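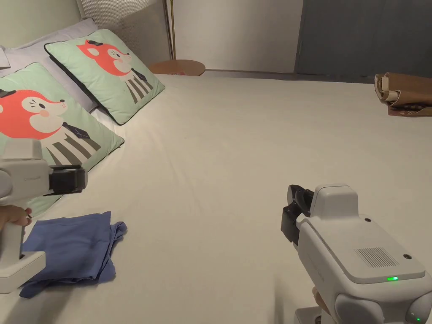

A carrinha vinha às seis. Eram quatro e tal e a cama ainda por resolver.

Huiling Lei despejou o saco da roupa em cima do lençol e ficou a olhar. Calças, não. Camisola, talvez. O pano azul, esse sim, esse ia. Tudo o que era azul ia para Utavham, tinha prometido à irmã ao telefone, com a boca cheia de pão, sem pensar.

Quarto 31, pensão Rorkell. Quatro meses ali. Desde Abril. Entrara por uma semana.

As almofadas das raposas não eram dela. Eram da pensão, vinham com o quarto, com o colchão, com o cheiro a sabão do corredor. Chapelinho na cabeça, gravata, aquele ar de quem vai a uma entrevista. Dormira encostada a elas o tempo todo, sempre as duas para o mesmo lado, sempre a olhar para outra coisa qualquer. Deixá-las. Claro que deixá-las.

Dobrar, portanto. A mãe dobrava em três e depois ao meio. A irmã enrolava. Huiling nunca tinha escolhido um partido, dobrava conforme a pressa, e hoje a pressa era muita. 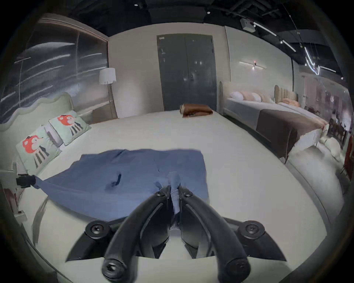
Puxou pelo meio e o pano fez logo rugas para todos os lados. Largou. Alisou com a mão. Outra vez pelo meio, que teimosia. Pelas pontas é que era, toda a gente sabe que é pelas pontas, mas pelas pontas ficava grande demais para a mala, e a mala já tinha o casaco, os sapatos, a papelada da Hiebert, três anos de recibos que não serviam para nada e pesavam como tijolos.

Devia 400 à dona da casa. Tinha 200 no envelope. O resto mandava de lá, quando houvesse resto. Escreveu isso mesmo num papel, com a data, 2020-08-01, e depois achou a data ridicula, como se alguém fosse arquivar aquilo. Não riscou. Não havia tempo para riscar.

E o saco de papel? O saco de papel ia ou ficava? Trouxera nele o pão, depois as cartas, depois nada. Ainda prestava. Amachucado, mas prestava. Pô-lo de lado, em cima do lençol, decidia no fim. Decidia sempre no fim, era assim que as coisas acabavam por ir todas.

O autocarro das 1617 passou lá em baixo (as quatro e dezassete, ela lia o horário assim, tudo pegado, mania antiga da fabrica). Menos de duas horas. O pano outra vez. Meio. Canto com canto. Um lado mais comprido que o outro, paciência.

Bateram à porta. Não foi abrir, disse só entre.
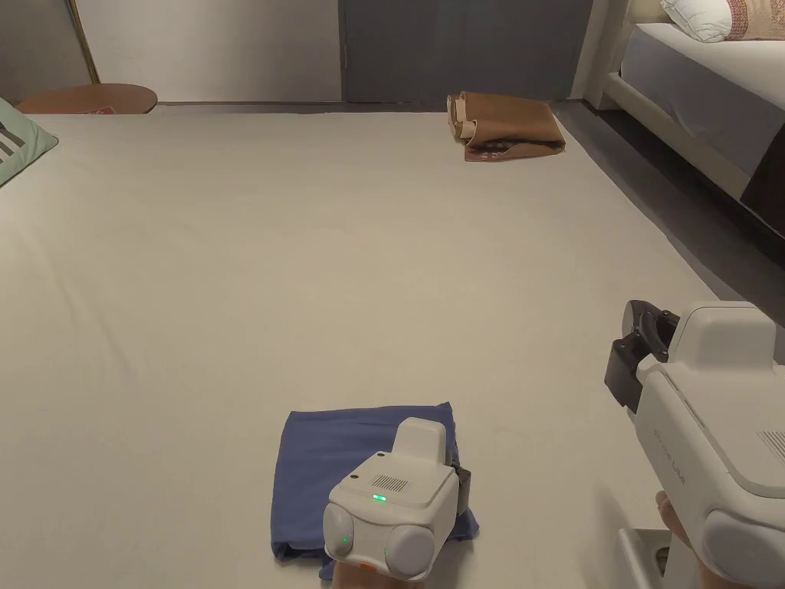

Assim não, menina, disse a dona da casa, isso chega lá todo vincado. Dobre com o avesso para fora e ponha por cima de tudo, nunca por baixo dos sapatos.

Por cima não cabe, disse Huiling.

Cabe, cabe. Tire os papéis.

Ficaram as duas a olhar para a mala. Os recibos da Hiebert, três anos, com um elástico à volta.

Huiling tirou-os. Pousou o maço na mesa redonda, ao pé da cama, e pôs o envelope em cima. A dona da casa não lhe pegou.

A carrinha é da Rodaleo?, perguntou.

É.

Então atrasa-se. Ainda tem tempo de beber um chá.

Huiling fechou a mala com o joelho, abriu-a de novo, meteu o saco de papel, fechou. Depois desceu atrás dela, de meias, com os sapatos lá dentro.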